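Home Economics for Adults, Presodex Evening School
Handout 4: Clearing and sorting a kitchen surface
Teacher: Elango Achari
2023-05-22

Please read this handout before the practical lesson. In the last lesson we spoke about storage of dry food. Some students asked me why we spend a whole evening on one table or one counter. My answer is that the kitchen surface is where all small things stop on their way to somewhere else. A bag comes in with the shopping, it is emptied, and it stays.

1. What we call a "stopped" thing

In my notes I use the word "stopped" for each thing which has no work to do on the surface at this moment. It can be a good thing or a piece of trash. We do not judge it yet. In the Ena workbook the same group is called "surface load", and you may use this name in your homework if you prefer.

2. The four groups

Group A, wrappers and packets. Snack wrappers, foil packets, torn plastic. They go to the trash can at once, after you look inside.

Group B, bags which can be used again. Plastic bags and foil bags with no hole and no smell. Make them flat and fold them. A crumpled bag takes the place of many folded ones.

Group C, cleaning things. Sponges, paper towels, bottles of soap. They live near the sink. A paper towel without stains may be kept for wiping the floor.

Group D, things from another room or another shelf. Bandages, medicine, keys, toys. Close the box before you carry it.

Bottles are difficult for beginners, because one bottle can be food and the next one can be soap. Read the label. When there is no label, open and smell with care, and never taste.

3. Study pictures

Decide the group for each of these: the yellow sponge, the pink-white plastic bag, the opened box of bandages and the white paper towel. Write your answers before we discuss them.
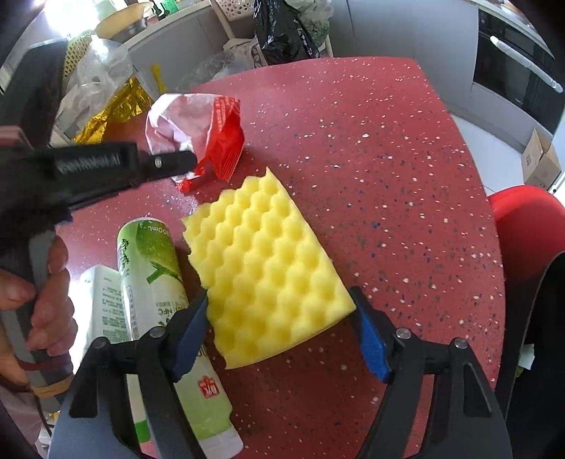
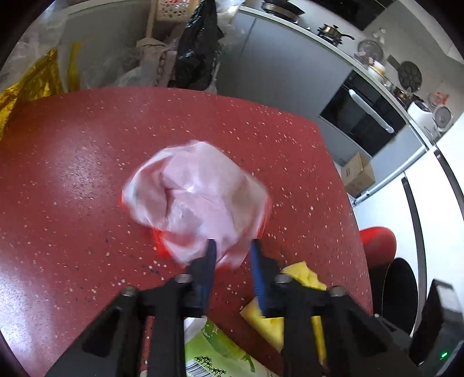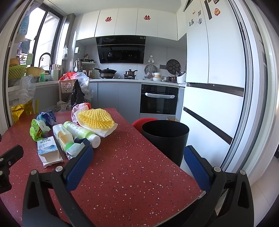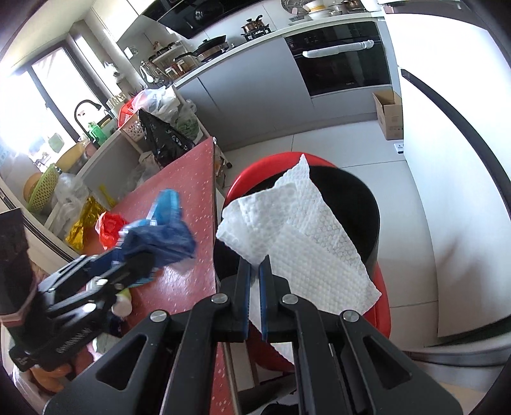

4. Order of work

Start with Group A, always. When the wrappers are gone you can see what is left, and many students find that the work is already half done.

Then take Group D away. Walk only once if you can, with a basket or a tray. In the lesson I give two trays to each pair.

After this do the bags. Press out the air with the flat hand, fold in the long direction, then fold in three. Keep one container for folded bags and do not let it become two. If the container is full, the new bags go out.

The cleaning things are last, for the reason that you need them now. Wipe from the far edge to the near edge. On a surface with speckles or printed dots, crumbs are hard to see, so pass your dry hand over it after wiping. Let the sponge dry standing on its side.

5. Common mistakes from the last group

Moving a pile from the table to a shelf and calling it finished. A pile on open shelves is still a pile.

Putting light things on a stool "for a minute". The stool is also a surface and it must be empty at the end.

Throwing away a box together with what is in it. Please look under the flap.

6. Homework

Choose one surface at home, not the biggest one. Sort it in the four groups and write over 200 words about what you found and where each thing went. Students who follow the Pinto course write 700 words and add a drawing of the new places. Bring the text on paper. The next handout, on shelves and baskets, will be given in June.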